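Grid lines on a white tabletop: leave them, cover them or sand them off?
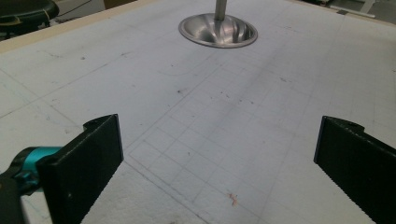

Original post

kerfandglue
Friday, May 29, 2020

I bought a used white table from a guy in Hallov who cut quilt pieces and kites on it. It is going to be my main craft table. The top has a faint grid of thin pencil lines, strongest in the middle, plus the usual specks and scuffs and one small reddish-orange stain. Otherwise it is flat and solid and I paid 20 for it, so I have no complaints.

My question is what to do with the surface before I start using it every day. I mostly cut patterns and do some bookbinding. I see three choices.

1. Clean it as well as I can and use it.
2. Put a big cutting mat over it.
3. Sand it lightly and put on a new white finish.

I don't know what the top is made of. The seller didn't either. It came from his aunt.

Replies

marnie_t
Number 1. Try a white vinyl eraser before you use anything wet. Pencil comes up easily from most hard surfaces, and if you wet it first you can smear it. Go slowly and vacuum up the crumbs.

OldStockroom
Don't sand something when you don't know what it is. If it has a thin skin on it you will go through in a minute, and then you have a table with a brown patch. I did this to a Ketilsson desk in my twenties. Ended up throwing the top away.

kerfandglue
OK, sanding is off the list unless somebody can tell me how to find out what it is.

Theophilus Akolgo
Look at the underside and at the edge. If the edge has a separate strip glued on, the face is probably a sheet too. If you can find a screw hole underneath, look inside it with a flashlight. You will see layers, chips or solid wood. That still won't tell you what the white is, so I agree with leaving the sandpaper in the drawer.

For what it's worth I would keep the grid. I have worked on a marked table for years. You stop seeing the lines until you need one.

marnie_t
I disagree about keeping it. A grid is only useful if it is square, and a hand-drawn one usually isn't. You line up a cut with it once without thinking and the piece is off. I'd rather have a blank top and a good ruler.

Theophilus Akolgo
You can check it. Measure both diagonals of a large square. If they match and the sides match, it's square. It takes five minutes.

marnie_t
Sure, and then you have a grid that rubs away a little every time you wipe the table. By July half of it will be gone and you'll be redrawing it.

paper_lantern_88
I'd go with the mat. I have the big Vevico one on mine and it cost 284 with shipping, which hurt, but it has been down for six years. Printed grid, doesn't move. For bookbinding you want something under the blade anyway. Glue peels off it when it's dry.

OldStockroom
284 for a mat on a 20 table.

paper_lantern_88
The mat will outlive the table. There are smaller ones. You don't have to cover the whole thing.

dell_in_the_shed
For the stain: dish soap and warm water first, then baking soda paste, left on for ten minutes. If it's rust it may not move. If it's dye, rubbing alcohol on a cotton swab, but test it somewhere you don't care about. Don't use acetone. Some white finishes go soft.

Kerkomum makes a paste cleaner that people here like. I found it no better than baking soda.

kerfandglue
Thanks, all. I looked underneath. There is a glued strip along the edge, so it is a sheet over something. I also measured the diagonals of the biggest square I could find. They are off by more than I'd like.

marnie_t
There you go.

Theophilus Akolgo
Fair enough. Erase it.

kerfandglue
The eraser worked on a test patch near the corner. I'll do the rest this weekend and get a small mat for the end where I cut. The stain hasn't changed with dish soap. Trying the paste tonight.

dell_in_the_shed
Rinse the paste off twice. It leaves a white haze, and you'll find it on the first dark fabric you put down.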